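Progress report: Clukalbridge shared lunch scheme
Prepared for the Sfeir fund by Floor Willems
30 Aug 2019

You asked for a frank account of the period from April, and I will try to give one. The short version is that lunches are being served and people are eating them. Whether that amounts to what we promised in the bid is harder to say.

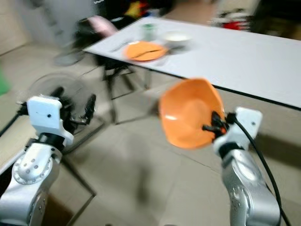
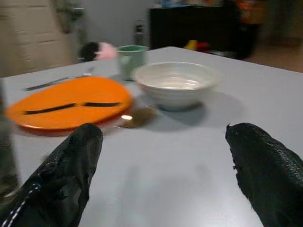 An orange plate and a white bowl on the table.

Attendance. The bid said 37 people would come regularly. We have 37 names on the list, and I would ask you not to read much into that. A name goes on the list when someone fills in the form, and it stays there whether or not they ever come back. On an ordinary day we serve 18 lunches. On a wet one it is fewer. I have asked for the quarterly return to show lunches served instead of names, and until it does I would treat the attendance line with some suspicion, including in the return I signed myself.

Loneliness. This was the main aim, and I am least sure of it. The survey from Puston asks people to rate how lonely they feel before and after joining. Scores went up nicely. But we only gave the second form to those who were still coming, and the ones who drifted off are the ones I would want to hear from. Several people also filled in both halves at the same sitting. I don't think the result is worthless, but I would not put it on a poster.

What I can report is smaller. Two of the regulars now share a lift. There was a row over the radio which went on for most of a month, and I took it as a fair sign that people felt at home.

Food and supply. Ferer has delivered on time except for one week. The quality is decent, though the portions are worked out for children and we have been topping up with bread from our own budget. Ferer says the new contract will fix this. It said so in April as well.

Money. We are 5 per cent over on food, nearly all of it the bread, and under on transport. The underspend looks good on paper but it comes from the minibus being off the road, and those who relied on it simply missed lunch. I would rather you saw it as a failing than a saving. Please let us move part of it across to taxis.

Second site. The plan has us opening in the north of the town with 20 places. I know the board is keen. My own view is that we have not shown the first site works well enough to copy it — and the hall we were offered has no proper kitchen. I suggest we put the decision off until we have one honest set of figures covering the winter.

Next steps. Taxis, if you agree. A short phone call to everyone who has stopped coming. A written answer from Ferer on portions, with a date in it.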